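Soon-im Ha was still drinking her first tea when I arrived at the rehearsal room in Cultstead, and she asked me to wait until the kettle had stopped, so that the recording would be clean. She has this habit from her work. For 9 years she has been collecting work songs and lullabies from Korean women who settled in this part of the country, and in January 2026 she will bring out the first album made from them, under the name Arnow.

"I did not plan a record," she told me. "I wanted to write down my aunt's songs before I forget the tunes. Then my aunt said, you must go also to Mal-soon Ra, she knows the better ones."

Mal-soon Ra sang for her during a whole winter. Many of the songs belong to the barley harvest, others were sung to children who refused to sleep. Some have only one verse left. Soon-im did not try to complete them.

"If there is one verse, we sing one verse, and after that the cello continues," she said. "I don't like to put new words in an old mouth."

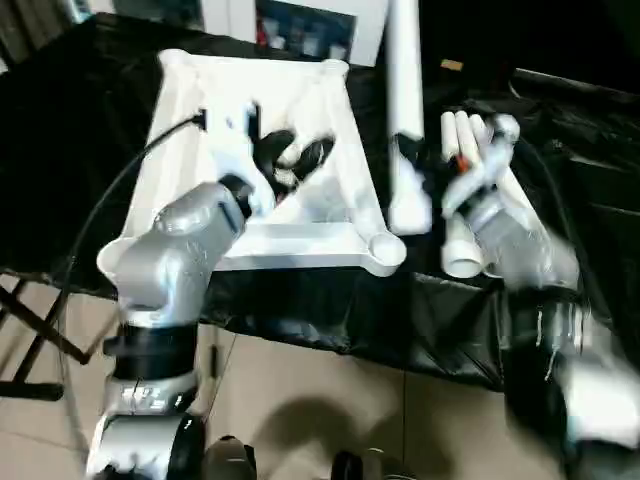 Who sings on the album, if not Mal-soon Ra herself?

Most of the songs are sung by Ye-seo Kang, who learned them by ear from the home recordings. Mal-soon Ra can be heard on three tracks, speaking between the verses and once correcting a word. Ye-seo grew up with the language but not with the dialect, and she told me that the vowels cost her more effort than the melodies.

"In the beginning I sang too beautifully," Ye-seo said, and laughed. "Soon-im stopped me all the time. She said, you are tired, you have a baby on your back, sing like this."

The arrangements are by Heather Dunbar, who plays cello and a small pump organ. She came to the project without knowing a word of Korean. I asked if this was a difficulty, and she thought about it for quite long.

"I had to ask where the sentence ends," Heather said. "I was breathing in the middle of words. Jin-sol wrote the breaths into my part with a red pencil, and I still play from those pages."
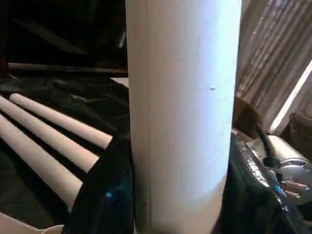
Jin-sol Sung, who plays the drum and made the translations for the booklet, also chose the order of the songs. It begins in the early morning and finishes at night, so the lullabies all come near the end. Soon-im wanted them at the front and says she has not quite forgiven him.

The album is released by Wadix in an edition of 719 copies. The strange number comes from the song which opens it, noted down on the nineteenth of July. The booklet has 30 pages, with the texts in Korean and in English.

A second album is possible. Soon-im has enough songs for it, but first she would like to visit a singer in Egan who has so far only hummed to her on the telephone.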